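Homorholm Shore Reserve: Permits and Penalties FAQ

Do I need a permit to camp in the reserve?
Yes, for any stay longer than 3 nights. Shorter stays are allowed on marked sites only. Permits are issued at the Udasitz office and must be kept at the site.

Can I leave a tent or trailer in place between visits?
No. Equipment left unattended for more than 7 days is treated as abandoned. It may be removed and stored at the owner's expense.

What counts as litter?

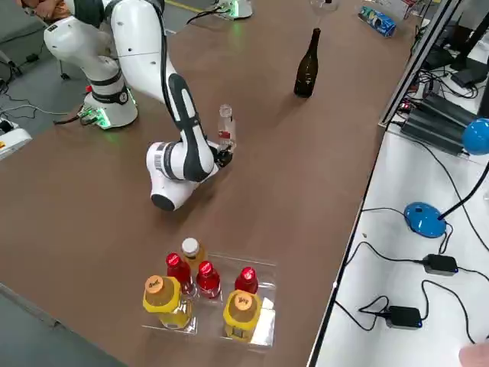
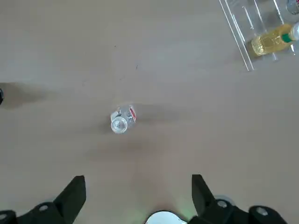

Litter is any item left on reserve land without written permission, whatever its size or value. The rule covers lumber, tarps, fuel cans and fire debris. It applies equally to a small clear plastic bottle with a red label – size is considered only when the penalty is set. Burying or burning an item does not count as disposal.

Where can I take my trash?
Bins are located at the Vunico landing and at the Hjaltadóttir Road gate. The landing bins are closed in February.

I received a removal order. What happens next?
The order states what must be removed and the deadline. You may ask for one extension, in writing, before the deadline passes. If the site is not cleared, the reserve may do the work and bill you.

Can I dispute a ticket?
Yes. File the form printed on the back of the ticket at the Udasitz office. Paying the ticket closes the matter and ends the right to a hearing.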